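Altmont is selling "renewed" office towers for $499 and calling them as good as new. I have some doubts. Thread.

1. The pitch, from their page: every tower is "fully inspected, deep cleaned and modernized." Three claims, and the only one you can check from outside the box is whether somebody wiped the box.

2. I've been taking apart old office desktops at the Hollis repair room since July, mostly in the evenings. Nearly 42 of them so far. I'm not an engineer. I own good screwdrivers and I read labels, and that gets you pretty far.

3. My problem isn't with reuse. Please reuse things. I typed this on a machine older than my nephew. My problem is with the word "modernized," which seems to mean "we put a new drive in it."

4. So let's talk about what is in one of these things once the side panel comes off.
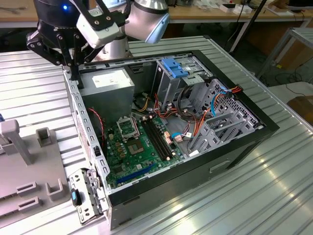

5. The first thing I look at is the processor socket. No chip, no computer, and yet I keep meeting people who bought a tower "complete, untested" and found an empty socket with the metal frame standing open. The chip is small and it's worth money. It's the first thing to leave.

6. An empty socket isn't a death sentence. A chip for an older board can be cheap. But then you need the cooler that fits, and thermal paste, and the right version of the board firmware, and now your bargain has a shopping list.

7. Look for bent pins while you're there, if the pins are on the board side. Use a flashlight and tip it around. Sellers love to write "socket looks fine." Looks fine to whom, from how far away?

8. Second thing, memory slots. If there are only two, that's your ceiling. The listing will say "upgradable to" some big number, and what it leaves out is that you have to throw away the memory you just paid for to get there.

9. Third, the power supply. I get more arguments about this than anything else. People will replace a drive, a fan, even a board, and then trust a metal box that may have been running under a desk for ten years.

10. The label tells you what it could put out when it was new. It does not tell you what it puts out now. Those are different questions and resellers like to answer the first one.

11. Somebody always says "just use a tester." Fine. I bought the Stevatent one for $19. It lights up green. It lit up green on a supply that shut off ten minutes into a file copy. I keep it as a night light.

12. Branwen Dafis, who knows far more about this than I do, thinks I'm too hard on the tester. Her view is that it catches the completely dead ones and that's all a $19 gadget should promise. OK. The box promises more than that — read the box.

13. Now the part I like, because I'm not a total grump. Some of these old office cases are nice to work in. Brightly colored plastic on the bits you're supposed to touch, bare metal on the bits you're not. You squeeze the tabs and pull.
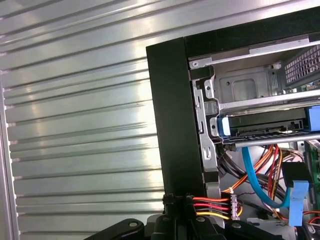
Drive cage, with the blue release tabs on the drive.

14. But even here, watch the language. "Tool-free" is the most generous phrase in computer sales. Colored tabs usually mean the DRIVE is tool-free. Go around the corner of the same case and you'll likely meet screws.

15. I asked Si-woo Ok how often he gets a whole tower stripped without picking up a screwdriver. He laughed at me for longer than I thought was needed.

16. Tabs get brittle too. Old plastic, warm case. If one feels stiff, go slow and push the drive gently from behind while you squeeze. Snap a tab and you own a tool-free drive held in with tape.

17. Cables next. A heap of red, orange and yellow power wires across the middle of a case looks alarming and mostly isn't. It's a lot of wire going to a few places. Unplug by the connector, never by the wire, and take a phone picture before you start.

18. The flat data cable deserves more suspicion than it gets. Drive vanishes on startup? Everyone blames the drive. Swap the cable first. It costs very little, and I've watched people throw out a working disk over it.

19. Does fancy cable tidying help an old office tower run cooler? I've seen plenty of confident posts and very few thermometers. Keep wires out of the fan blades. Past that I think you're decorating, and decorate if you like.

20. Same goes for "deep cleaned." Air and a soft brush get most of the dust out. I'd like someone to show me what the deep part is, and what it adds to the price.

21. And then there's Clireck, the app that scans your parts and gives the computer a "health score." It scored one of our towers 971 out of 1000. That tower could not stay awake through lunch. I asked support what the number measures and got a link back to the page that says the number is very accurate.

22. A score can't see a swollen capacitor. It can't see a cracked tab or a connector that's half out. You can, in two minutes, with the panel off and a lamp.

23. So, back to the $499 tower. Before paying anyone that kind of money, I'd ask: which processor, exactly? Is the power supply new or original? How many memory slots, and how many are in use? What did you replace, with part numbers?

24. I sent Altmont those questions. The reply said each unit is "carefully inspected by our team." I asked again about the power supply. I was thanked for my interest.

25. Maybe their towers are great. I haven't had one open on a bench and I'm not going to pretend I have. But a seller who did the work can usually tell you what the work was.

26. A few people have asked if they should buy a bare tower and build it up themselves. If you enjoy it, sure. If you're doing it to save money, write down every part first, with prices, and add shipping. Then look at the total before you fall in love with the case.

27. Someone asked about the long colored slot on the board. Usually that's where a graphics card goes. Check that the power supply has the plug the card wants, and that the card clears the drive cage. Measure. The store page will tell you it fits "most desktops."

28. Replies are open. If you've bought one of the $499 ones, please pop the side off and tell me what power supply is in there. Label text is enough.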